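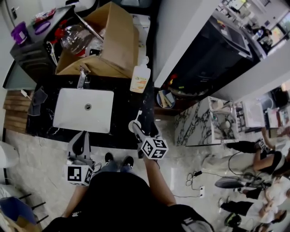
Clearing and Cleaning a Dark Stone Vanity

Black marble looks good for an hour after you wipe it. Then the toothpaste spots, the soap rings and the dust show up, and on a dark counter they show from the doorway. Most of the work is in what you leave standing on the stone, so start there.

Take everything off first

Put a large cardboard box within reach, open the flaps all the way, and load it with whatever doesn't live at the sink. Jugs, cups, lids, packets, anything that drifted in from another room. Don't sort as you go. Sorting takes twice as long when you're also trying to clean, and the box can wait until the counter is done.

Small things go last. Caps, cotton swabs and little sticks hide under a crumpled cloth and end up in the drain when you shake it out. Pick up the cloth flat, by two corners, and check under it.

Wipe the stone

Marble doesn't like acid. Keep vinegar, lemon and most bathroom descalers away from it, including the overspray from cleaning the faucet. A dull patch from vinegar is etched into the surface and won't wash off.

Use warm water with a few drops of plain dish soap, or a stone cleaner marked pH neutral. I use Clarer, diluted as the label says. Flonura works as well but leaves a film on black if you don't rinse it. Wipe with one damp cloth, rinse with a second, then dry with a third. The drying matters more than the product. Streaks on dark stone are mostly water that was left to dry by itself.

Go along the joint between sink and counter with a soft toothbrush. Soap builds up there, and on a white sink set into black stone you'll see it as a gray line.

Sink and faucet

Lift out the drain cover if yours comes out and clean underneath. For the basin, a paste of baking soda and water is enough. Keep the paste inside the sink.

Chrome needs a damp cloth and a dry one. For hard water crust at the base of the faucet, soften it under a warm wet rag for a while, then push it off with a wooden toothpick — never a blade.

What goes back

One pump bottle, to the side of the faucet where you reach for it anyway. Set it on a small dish, because the drip under a pump leaves a ring. Hang the cloth up.

Now do the box. Cups and their lids go back to the kitchen together. Spare bottles and tubs can go on an open shelf, tall ones at the back. Anything empty goes in the recycling, and so does the box when you've finished.

Sealing

Drip a little water on the stone in April or so, before the windows start staying open. If it beads, leave it another year. If it soaks in and darkens the surface, the sealer is due.

Updated 20 June 2025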